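Zu Besuch bei den Kistengreifern: ein Nachmittag im Labor von Skurnuden

Eigentlich wollte ich schon im vergangenen Herbst hinfahren, aber wie das so ist, erst kam der Umzug dazwischen, dann die Erkältung der halben Familie, und so wurde es Januar, bis ich endlich im Regionalzug saß, mit Thermoskanne und viel zu dicker Jacke. Eingeladen hatte Skurnuden, eine kleine Softwarefirma, die ihre Räume einmal im Jahr für Interessierte öffnet. Wir waren eine bunt gemischte Gruppe: Studierende, zwei Herren aus dem Maschinenbau, eine Lehrerin mit einem sehr vollgeschriebenen Notizbuch und ich, der ich seit Jahren über Planungssoftware schreibe und trotzdem jedes Mal wieder staune.

Durch den Nachmittag führte uns Eliécer Nina, der bei Skurnuden die Bewegungsplanung verantwortet und die angenehme Gewohnheit hat, auf jede Frage erst einmal einen Moment zu schweigen. Angefangen hat er im Besprechungsraum, bei Kaffee und einem ausgezeichneten Nusskuchen (Danke an die Bäckerin, deren Namen ich leider nicht erfahren habe!), und zwar mit den Fehlschlägen. Das fand ich gleich sympathisch. Er zeigte Protokolle aus dem letzten Testlauf mit 440 Griffen und ging die Abbrüche der Reihe nach durch, 19 davon allein deshalb, weil der Planer keine Bahn mehr fand, auf der das Handgelenk wieder aus der Kiste herausgekommen wäre. Hineinkommen war in all diesen Fällen möglich gewesen!

Darüber habe ich auf der Rückfahrt noch lange nachgedacht. Ihr Planer, er heißt Ziltano, rechnete früher erst den Weg zum Werkzeug aus, dann den Griff und ganz am Schluss den Rückweg. Heute prüft er den Rückweg gleich mit, samt dem gegriffenen Teil, das ja nun ebenfalls Platz braucht und womöglich an der Wand hängen bleibt. Das kostet Rechenzeit, und die zwei Herren aus dem Maschinenbau wollten es natürlich ganz genau wissen. Nina rief ein Beispiel auf: 1.548 Griffkandidaten für einen einzigen Kisteninhalt, von denen nach der Prüfung von Rückweg und Gelenkgrenzen sechs übrig blieben. Sechs! Die Lehrerin hat das zweimal unterstrichen, ich saß daneben.

Danach ging es um die Wahrnehmung, für mich der spannendste Teil. Das Modul dafür nennen sie Ansari. Es bekommt ein Tiefenbild und ein Farbbild und soll daraus ablesen, wo ein Werkzeug anfängt und das nächste aufhört. Bei sauber verteilten Teilen klappt das recht gut, sagte Nina, aber zwei gleichfarbige Griffe dicht nebeneinander verschmelzen gern zu einem einzigen, breiten Ding, das es gar nicht gibt, und dann setzt der Greifer in die Lücke. Blanke Metallflächen machen wiederum dem Tiefenbild zu schaffen. Sie haben sich angewöhnt, solche Stellen als unbekannt zu markieren, und der Planer behandelt Unbekanntes vorsichtshalber wie ein Hindernis. Ob das nicht zu streng sei, fragte eine Studentin. Ja, manchmal schon, meinte Nina, und genau darüber streite man im Team seit Monaten.

Dann durften wir endlich an den Aufbau, in zwei Gruppen, weil es sonst zu eng geworden wäre.
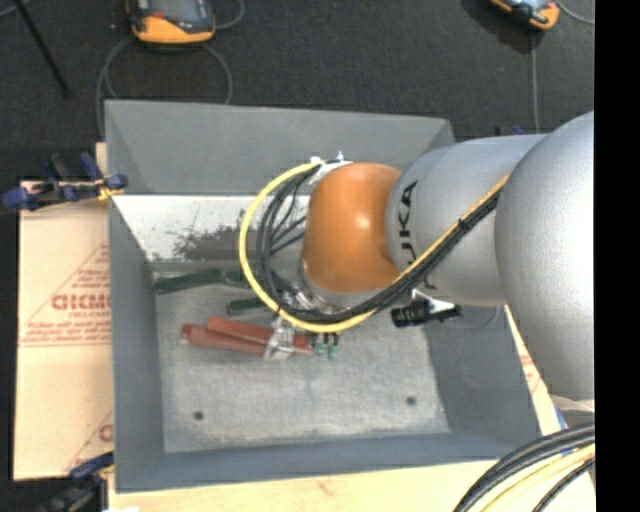
Mich haben, ich gebe es zu, vor allem die Kabel beschäftigt. Ein Planer kennt die Glieder des Arms auf den Millimeter, aber so eine Schlaufe am Handgelenk bewegt sich mit, hängt mal hierhin und mal dorthin und taucht in keinem ordentlichen Modell auf. Bei Skurnuden lösen sie das mit einer großzügigen Hülle, die das Kollisionsmodell um das Handgelenk legt und die je nach Gelenkstellung ihre Form ändert. Eine Praktikantin hatte dafür ein Werkzeug namens Joson geschrieben, mit dem man die Hülle am Bildschirm verschieben und sofort sehen kann, welche Bahnen noch übrig bleiben. Ich durfte selbst daran ziehen und habe mit einer einzigen Mausbewegung sämtliche Griffe an der Rückwand unmöglich gemacht. Nina nahm es gelassen und lud den alten Stand wieder.

Gegen halb fünf gab es noch eine Fragerunde, in der es viel um die Regelung beim Aufsetzen ging, also darum, wie nachgiebig der Arm sein darf, wenn er den Kistenboden früher berührt als erwartet. Da bin ich ehrlicherweise nicht mehr überall mitgekommen. Behalten habe ich, dass sie die Kraftschwelle inzwischen je Werkzeugtyp einstellen und dass die Abstimmung noch Handarbeit ist.

Wer hinfahren möchte: Vom Bahnhof läuft man eine gute Viertelstunde, am Kanal entlang, und sollte sich rechtzeitig anmelden, denn die Plätze sind knapp. Die Folien will Nina noch an alle Teilnehmenden verschicken, und ich habe ihm im Gegenzug mein altes Skript zur Bahnplanung versprochen, das ich jetzt nur noch finden muss.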